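Counting the Minutes: How Prandholm's Reservists Were Called Up for the Flood
Group project report, Conflict and Society module, second year

Why we chose it

We wanted a military subject that had nothing to do with fighting, and Prandholm gave us a brilliant one. When the Balter burst its banks in May, the regional command sent for its reserve company to help move people out of the lower town. We kept hearing two versions of how that went. In one the call-up was a model of speed, in the other it was a shambles. Both turned out to be partly right, and finding out which parts was the most fun any of us has had on a module so far.

What we did

The command publishes its call-out log after every civil emergency, and we worked through all 314 entries by hand. It took far longer than we had planned — the log uses three different ways of writing the time — but we got very fond of it. We also sent a short questionnaire to reservists through their association at Woo and had 21 replies, some of them several pages long!

What we found

The first message went out at 4 a.m. The company has 190 people on its list, and 100 of them had reported to the depot by midday. The regional plan asks for half the list within eight hours, so the target was met with a little to spare.

The questionnaires tell the messier side. Several people reported to the old drill hall at Onine, which had closed the winter before, and had to find their own way across to the depot. Others were at work and unsure whether their employer had to release them. The law says yes, but the message itself said nothing about it, and two people stayed at their desks until lunch.

We were also surprised by how little the log says about what happened after people arrived. There are pages on who signed for which lorry and hardly a line on where the lorries went.

What we would do differently

Our replies came from people who are active in the association, so they are probably keener than average. We would love to hear from those who never turned up. We should also have asked for the wording of the message at the start. We only got it in the last week, and it changed how we read half the answers.

Next year's group is welcome to our spreadsheet, including the tab where we argue with ourselves about the time column. 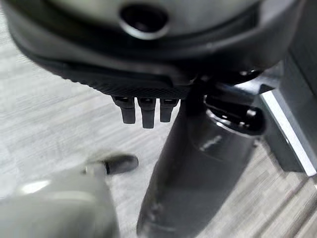
Photo: project group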